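Home Guide Parts Care Contact
Last updated March 12, 2025

Section 6. Loading the Bin

Your Varico toy bin should be assembled by this point (Section 5). If it leans, go back. It will not straighten itself out of shame.

1. Set the bin on a flat table with the long side facing you. The floor works too, if you enjoy kneeling.

2. Dump everything you plan to store onto a second table. Pull out anything with a battery door and check it for old batteries. Throw out crayons shorter than a thumbnail.

3. Lay the heavy pieces on the bottom: wooden blocks, trucks, anything that hurt when you stepped on it. Keep them 2 inches below the rim.

4. Fill the gaps with small figures and loose parts. Anything narrower than the mesh will work its way out, usually at night. Put those in one of the 6 zip pouches from the Iremero kit.

5. Add the balls last.

6. Lay cloths and doll blankets over the top. Folding is optional and, in our experience, theoretical.

CAUTION: Do not lift a full bin by the rim. Put both hands under the base and bend your knees. Children under 8 should not carry it at all, however loudly they volunteer.

NOTE: The Staltura lid does not fit a bin loaded past the rim. Sitting on the lid does not change this. Jolene Whitelaw in our parts office has replaced enough of them since January to feel strongly on the subject.

Sorting by type is covered in Section 7. Most households try it once.

Balls are the reason this section exists. Put in first, they roll under everything and take up the room you wanted for blocks; put in last and dropped in the middle, they leave the bin at the first bump. Line them up along the back edge, as with the soccer ball and the yellow and red ones here, and let the cloths cover the middle. A cloth hanging over the side wall is fine for storage, but tuck it in before you slide the bin onto a Nseir shelf or it will catch.

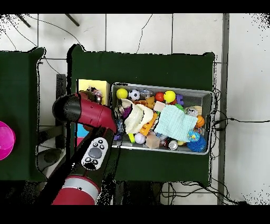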